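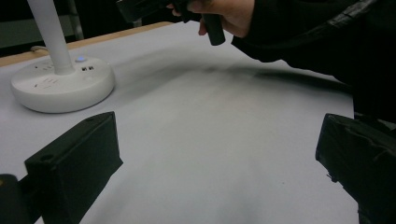
Polyxeni Psarras wrote:

> I would still go for the kind of lamp with outlets in the base. My desk is against a wall with one receptacle behind the file cabinet, and I'm tired of reaching for it. Two USB ports are enough for me. My question is how much can be plugged into the base before it becomes a problem, and whether the cord should run off the back or the side.

Add up the draw of what you plan to plug in and compare it with the rating on the underside of the base. Use the label, as the product page and the label do not always agree. On the Relleo I have at home the two figures differ, and I go by the lower one.

My own load, read with a plug-in meter in September:

Laptop supply, monitor and speakers together: 236 watts peak
Same, with the laptop fully charged: around 90

That is well inside the label. A space heater or a laser printer is not something I would put on a lamp base at all - those go straight to the wall. The same applies to a second power strip.

On the cord: off the back, if your desk allows it. Leave some slack on the tabletop so the base can be turned without pulling on the plug. If the desk has a raised edge or trim, check that the cord isn't pinched between it and the wall. I keep a gap of 3 cm there.

The USB ports are fine for a phone. For a tablet I use the original charger in one of the outlets.

One point on the Musholm, which was mentioned earlier in the thread: the outlets on that model are set close together, and a wide adapter covers its neighbor. A short extension lead fixes this, but then you have another cord on the desk.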